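Right, I have finally tackled the play kitchen corner and I need to talk about it somewhere, so you lot are getting it.

Background for new people: we have a small one's play kitchen, a play table, and what felt like the entire stock of a toy supermarket spread across both. I stepped on a plastic sweetcorn at 6 in the morning last week and that was the end of my patience.

Step one was tipping everything out on the rug. Everything! I don't recommend doing this with company, because company immediately wants to play with the things you had forgotten you owned.

Nearly 70 bits of pretend food came out of it. I only counted because I wanted to be able to say a number in a cross voice to the grandparents.

The big wooden crate from Bradadwood is staying. It weighs a ton and it has a dent where it met the door frame, but it slides under the bench and you can chuck things in from across the room. Sold.

The Nomar stacking tubs are going to the charity shop. Lovely idea, lids a nightmare. Small hands can't get them off, so guess who gets called in every four minutes.

Sorting rules, such as they are: food in the crate, crockery on the low shelf, anything sticky in the sink. Quite a lot was sticky. I used washing-up liquid and an old toothbrush and left it all on a towel by the back door.

I did look at those matching storage units, the Adams one with the little labelled drawers, and then I looked at the price and went and had a biscuit.

Oh and the shelf! It's a Ronex one that used to hold shoes in the hall. Wiped it down, took the bottom rung out, and it's just the right height for plates and cups. Very pleased with that, can you tell.

What I've learned about play food is that the set with 6 pieces gets played with all day and the giant bumper bag gets poured on the floor. So most of ours has gone in a box on top of the wardrobe, and I'll swap a few bits over in August when everyone's bored.

For now the table gets a handful of things at a time. Plates, a cup or two, something to serve up. I was braced for complaints about the missing pizza and there hasn't been a single one - I've been served lunch over and over instead.
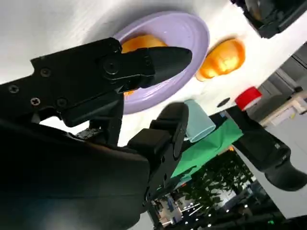

The lavender plate is my favourite of the lot, and the rim's nice and wide so dinner mostly stays put. Orange food on purple looks rather smart too. One of my replies asks whether it's better to keep the plates and the food together in one basket so that tidying up is a single job, and I can see the sense in that, but ours would be back to a heap by teatime.

Cups I'm less sure about. The mint green one is a good colour but cups in this house end up as bath toys, so I may have to keep a couple upstairs and admit defeat.

Still to do: the dressing-up bag, and the drawer with all the jigsaw pieces in it. I'm not opening that tonight. Kettle's on.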